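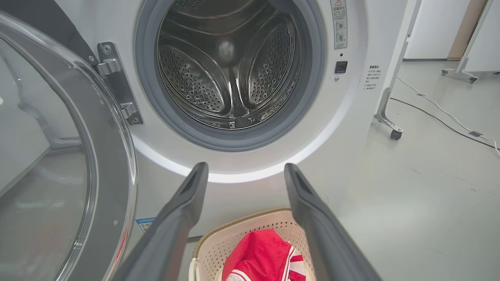

Prerthorpe, September 2026

Section 4. Washing and looking after your Curnine wool blanket

Thank you for getting this far through the booklet! Most of the letters we receive at Malville are about washing, and a good many come from people who have owned a blanket for years and have been too nervous to do more than shake it out of the window. Please don't be. Wool is a forgiving thing so long as it is kept cool and left alone as much as possible, and a Curnine will stand a gentle wash once or twice a year without any harm at all.

The steps in this section are for the Curnine single and double. If yours is the Ayaaba throw, with the long knotted fringe, go to Section 5, as the fringe wants quite different handling and will tangle terribly if you treat it like a plain hem.

Before you begin

1. Find the sewn label in the corner and read the pattern number. Numbers 342 and 417 may be washed by machine or by hand. Number 528 has a silk binding and should be washed by hand only.

2. Take the blanket outdoors on a dry day and give it a good shake, then brush it lightly along the nap with a soft clothes brush. Quite often you will find it doesn't need washing after all.

3. Look it over for loose threads and small holes. Mend these first (see Section 7, Darning) – a hole the size of a lentil can come out of the wash the size of a plum.

4. Dab any marks with cool water and a drop of wool soap on a white cloth. Dab, please, and never rub.

Washing by machine

5. Wipe round the rubber seal and run your hand over the inside of the drum, feeling for grit, hairpins, coins and the like. Wool will catch on the smallest thing.

6. Fold the blanket loosely in a zigzag and lay it in on its own. It should take up no more than two thirds of the drum. If you have to push, the machine is too small for it and you will be happier with the bath.

7. Add wool soap in the amount given on the bottle for a small load. Leave out fabric softener altogether.

8. Choose the wool programme at 30 degrees or cooler, with the slowest spin you have.

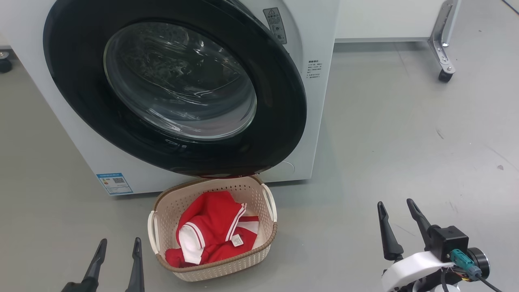 Fig. 6. Front-loading machine with the door closed.

9. Lift the blanket out as soon as the programme has ended, with both arms underneath to carry the weight.

CAUTION: Do not use biological powder, bleach or any programme with a hot rinse. Shrunken wool cannot be put right, even by us.

Washing by hand

10. Fill a clean bath with cool water to a hand's depth and swirl in the soap before the blanket goes in.

11. Press the blanket down gently and leave it for ten minutes. Let the water out, press again, and rinse twice in water of the same coolness.

12. Roll it up in dry towels and lean on the roll. No wringing!

Drying

13. Lay the blanket flat on towels, or over two lines set a little apart so that the weight is shared. Keep it out of strong sun and well away from radiators.

14. While it is still slightly damp, ease the edges straight with your fingers. Turn it over after a few hours. A double can take two days in autumn.

Note: Raluca Radu in our finishing room likes to brush hers once more when it is fully dry, and we must say it brings the softness back beautifully.

For a new binding or a replacement label, write to Kristine Samonte at the Prerthorpe workshop and ask for form 613. Please quote your pattern number.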